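Three Stars and a Knot in My Stomach

March 25, 2021

I finished Bimholm in February, and by finished I mean I saw the credits, put the controller on the couch and felt pretty good about myself for as long as it took the level map to load back in. Then I saw the stars. Every level in that game hands out up to three of them, and my map was a long trail of ones and twos with the empty outlines sitting there in gray, and all of a sudden the game I had just beaten was a game I was losing.

So I want to talk about ratings in single-player games. Stars, medals, letter grades, the little trophy that comes in bronze when you wanted gold. I've been stewing on this for weeks and my brother has asked me to please put it somewhere other than his phone.

First, Bimholm is lovely. If you haven't played it, you're a lighthouse keeper's kid with a grappling rope, and you swing around a flooded town picking up people's lost furniture. The rope feels great. It has this stretch to it right before it pulls you, and after a few hours I could feel in my thumbs when to let go. There's a level in the middle with a church organ that you have to swing through (through! the pipes!) and each pipe plays its note when you brush it. I went back and forth in there for most of an evening, playing something that was almost a tune.

The game gave me one star for that. Too slow.

I know, I know. It's a gray outline on a menu. You can ignore it. People have told me I can ignore it, and they say it in the tone you'd use with someone who is scared of a moth. But I think "just ignore it" lets designers off way too easy. Somebody put those stars on the screen, made them chime when they land, and made the empty one drop in with a sad little thud. That's work. A person got the sound of that thud right. You don't put that much care into something you're hoping players will skip over.

What bugs me most is that a rating tells you what the game thinks it's about. I thought Bimholm was about a town and a rope and a bunch of wet armchairs. The results screen thinks it's about time. Those are two different games, and the second one only shows up after every level to correct me about the first.

Now let me argue with myself for a bit, because I'm not against scores. I grew up on scores! My cousin and I spent one entire summer on Hekurero, which was already old then, a shooter with a squid in it, where you got 100 points for a fish and 800 for the golden crab that came by when it felt like it. That was it. Your number went up, then you died, and your number went next to three letters. We wrote ours on the inside of a closet door, in pencil, and as far as I know my aunt still has that door.

But see, that number never judged me. It didn't know what a good number was. If I got more than my cousin, I was a genius, and if I got less, the sun was in my eyes. The meaning came from the two of us sitting on the carpet. A star rating comes with the meaning already baked in. There's a ceiling, someone else picked it, and you're either touching it or you aren't.

And once you do touch it, you're done, which might be even worse. I three-starred the first Bimholm level on my second day and I have not been back since. Why would I? The game told me there was nothing left in there. With Hekurero we never ran out, there was always one more crab.

Parnier is the one I keep bringing up when I have this conversation, so I'll bring it up again. It's a mountain bike game, very simple to look at, all flat colors and long shadows. When you get to the bottom of a trail it shows you your line drawn over the hill, every wobble and every dumb shortcut through the trees, and next to it, a bit fainter, the line from the time before. No grade. No medal. You look at it and go, huh, I could cut that corner. Then you're back at the top of the hill and it's midnight.

I rode one trail in Parnier 140 times (it keeps a count, tucked away in a menu, and I wish I hadn't found it). I was never told to. There was no third star. I just kept seeing my own stupid line and wanting a better one. If you'd asked me whether I was being scored I would have said no, and of course I was, I was being measured the entire way down. It was only that the game showed me the measurement and let me decide how I felt about it.

I was going on about all this in the comments of a friend's blog, and a guy named Roel Hendriks wrote back a really thoughtful reply that I've been chewing on ever since. His point was that plenty of players don't know how to want something from a game until the game suggests it. He'd played Joshi, the cooking one with the tiny kitchen, and said he would have quit after the first few recipes if it hadn't been for the grades. He got a C on the dumplings and was so insulted that he learned how the steam worked. Without the C he'd never have known there was anything about the steam to learn.

That's a good point, darn it. I've played Joshi too and I remember that C. The steam stuff is the best part of the game, and it's hidden in such a way that you could cook right past it for ten hours. So a grade can be a finger pointing at something. Look over there, you missed a bit.

Where I'd push back on Roel is that Joshi's grades talk. You get your C and right under it there's a note in the grandmother's handwriting, saying the skins are gummy, what did you do, did you open the lid? She's mean, and she's specific, and you know exactly what to try next. And she changes her mind! If you make the dumplings badly in the same way enough times she starts calling it your style. I laughed so hard at that I had to pause. Take the grandmother out and leave only the letter and I think Roel quits after the first few recipes anyway, just in a worse mood.

Bimholm has no grandmother. Two stars, thud, next level. Was it the time? Was it that I dropped the piano? I had to look up on a forum how the stars even worked, and the answer was that each level has a hidden target time, and if you miss it by a single second you lose the star the same as if you'd gone off and made a sandwich. I went back and replayed the harbor level over and over, and missed by under a second on what was easily the prettiest run I've ever had in anything. Full swing under the pier, over the boats, in through the attic window with a grandfather clock on my back. Two stars. I turned it off and cleaned the bathroom.

There's a thing people say about this, that the target times are there for replay value. I've come to really dislike that phrase. It makes it sound like you can pour some more hours into a game from a jug. I'd replay the organ level tomorrow for no reason at all other than that it's got an organ in it. I replayed the harbor level because a menu made me feel like I'd left the stove on. Both of those go down as hours played, and I guess on some chart somewhere they look the same, but one of them I'd like to have back.

What would I want, then? I don't think it's much. Let me turn the ratings off, for one. Bimholm has an options menu as long as my arm, you can change the color of the rope, you can change how loud the seagulls are, and there's no switch for the stars. Or hold them back until after the credits, so that the first time through is about the town, and the people who love racing a clock get a whole second game to unwrap when it's over. I'd probably even play some of it! I like going fast. I just want to be asked.

Or tell me more. Show me where I lost the time, like Parnier would. Give me a split at the pier. If you must have a ceiling, let me see who built it, let me watch the ghost of whoever on the team set that target so I can go oh, oh wow, you can go through the chimney? I would have loved finding out about the chimney from the game. I found out from a video with 20 views, by a kid with a terrible microphone, and it was the best moment I had with Bimholm after the credits by a mile.

My brother read a draft of this and says I'm a sore loser. He has all the stars, naturally. He got them over a long weekend with his feet up and he says the thud never bothered him, since he only ever heard it a couple of times. I asked him what he thought of the organ and he said, what organ.

He'd gone over the roof. It's faster.

So I drove over there and made him play it, properly, with the sound up. He swung into the pipes and got three notes, then turned around and went back in for the low one at the end, and then he did it again. He was in there a good while. I watched the map come up afterward and the game told him he'd kept his three stars from before, and he said, well, good, and asked if you could get the low one twice in a row. You can, if you hold the rope short.

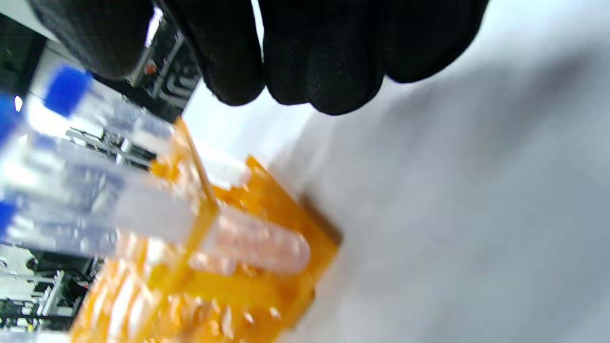 I showed him how, and he's better at it than me already, and I don't mind one bit. We had a little contest going by the end over who could hang on the low pipe the longest without falling in the water, with rules we made up and kept changing whenever one of us was behind. I've still got the harbor sitting at two stars. I might leave it there. I might have another go at it tonight with the chimney.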